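Evening Chemistry for Adults at Cliltcombe: your questions answered
July – by the Monday class tutor
Last updated: July
Reading time: 5 minutes

Every summer the same questions come in by post, by phone and once, memorably, in the queue at the chemist's, so I have gathered the answers up and will try to keep them tidy. If yours is missing, do please write to the office at Travent Hall and I'll add it the next time I sit down with the page.

Do I need to have done any chemistry before?

None at all. Some people come with a good A-level they haven't looked at for decades, and some come having been told at fourteen that science wasn't for them, which makes me cross every time I hear it. We begin with what a solution is, how to measure a liquid properly and how to write down what you did so that somebody else could follow it. If you already know all that you'll have a gentle first fortnight, and I promise it gets meatier.

How much maths is there?

Less than people fear. You will need to multiply, divide and be comfortable with a decimal point. We spend one whole evening on concentrations, with plenty of squash-and-water sums before we go anywhere near a mole, and I'm always happy to go through it again over the tea break. Bring a calculator if you have one. The one on your phone is fine for homework, but phones stay in bags during practical work.

What sort of equipment will I be using?

Ordinary glassware for the most part – beakers, flasks, measuring cylinders, droppers – along with balances, thermometers and racks. We keep it simple on purpose. You can learn a tremendous amount from a beaker, a stirring rod and a bit of patience, and you'll learn to wash up too, which I'm afraid is a large part of chemistry wherever you do it.

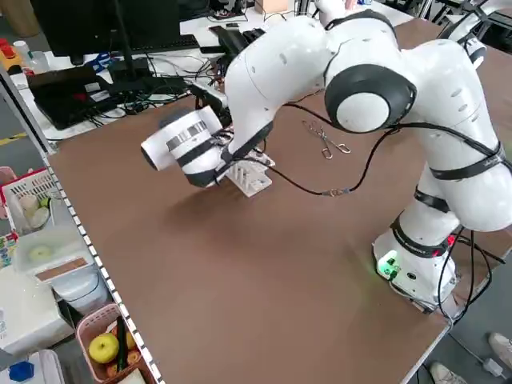

A white test-tube rack on the bench, with metal tweezers or tongs lying nearby.

Where and when does the class meet?

In the Bondarchuk Room at Travent Hall, Cliltcombe, on Monday evenings from seven until nine in term time. Doors open at a quarter to. The room is upstairs, and there is a lift round the back by the bicycle racks; ring the bell if the side door is locked and someone will come down. The 273 bus stops at the bottom of the hill, and I'd allow a few minutes for the climb, particularly if you are carrying a folder and a flask of coffee as I usually am.

What does it cost, and what does that include?

The full course is £198, and that covers all your materials, the printed handbook and the loan of goggles and a lab coat. We ask for a £50 deposit when you book and the rest by the first class. If paying in one go is awkward, please have a word with the office – we can spread it over the term, and it happens often enough that you needn't feel shy about asking.

How many people are in a class?

We take 15 and no more. With a bigger group I can't get round everybody during the practicals, and people end up waiting with their hands in the air. 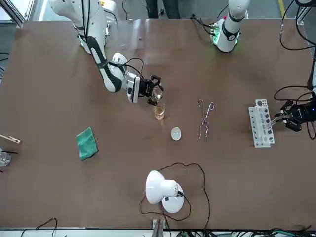
If the class is full when you apply, ask to go on the waiting list. Places do come up over the summer as people's shifts change or grandchildren arrive, and last year we were still ringing round the week before term. We work down the list in the order that people joined it, so it's worth putting your name down even if you think you've left it late.

What should I wear?

Closed shoes, please, and sleeves you can push up. Long hair needs tying back and dangly scarves are best left on the hooks. You can wear your own glasses under the goggles we lend, though a few people find them a squeeze and prefer to buy their own pair.

Is it safe?

I take this one very seriously. We go through the risks of each practical before anyone touches anything, and the stronger acids and anything that fumes stay out of the beginners' course altogether. Please tell me in confidence if you are pregnant, have asthma or have a skin allergy, and we'll adapt your work where we need to. Food and drink stay outside, even the birthday cake.

Why don't you trust the lines on a beaker?

A favourite of mine, asked by somebody nearly every term! The marks on the side of a beaker are only a rough guide, good enough for fetching some water but no use when the amount matters. For that you want a measuring cylinder, or a pipette if you're being really careful. Get your eye level with the liquid, look at the bottom of the curve and take your time over it.
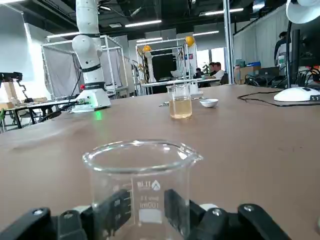 A 1000ml beaker, and a smaller one across the table with pale amber liquid in it.

Is there homework?

A little, and it's optional. Each week's handout has a page of reading and a few questions at the end. Quite a few people do them on the bus. We also use the Fisau notebook, a plain squared book with numbered pages which the office sells at cost, though any hardback notebook will do as long as you don't tear pages out of it. Crossing out is allowed and even encouraged.

Do I get a qualification?

You get a certificate of attendance from us, which looks nice enough on a wall but won't get you on to a degree. Anyone hoping to go on to an access course should come and see me early in the term and I'll point you to the right people at the college. 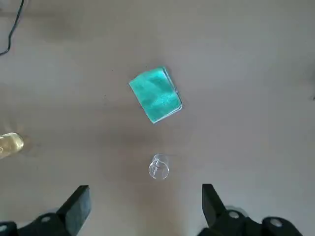

Several of our past students have gone that way and have done very well indeed, but just as many come for the pleasure of it and go home to their gardens and their sourdough understanding a bit more about both. Either is a perfectly good reason to sign up.

What if I miss a week?

Life happens. Send a message to the office if you can, and I'll put a handout by for you. Practicals are hard to repeat, but I can usually pair you up with someone who was there so you can copy down their results and talk them through. If you think you'll miss more than three evenings, it may be kinder to yourself to wait for the spring course.

Can I cancel?

Yes. Up to a fortnight before the first class we return everything, deposit included. After that we keep the deposit unless we can fill your place, in which case you get that back as well.

How do I book?

Forms are at the front desk in Travent Hall, or the office will post you one. Booking for the autumn opens at ten in the morning on the first Monday of the month after this page goes up, and the desk stays open over lunch that day.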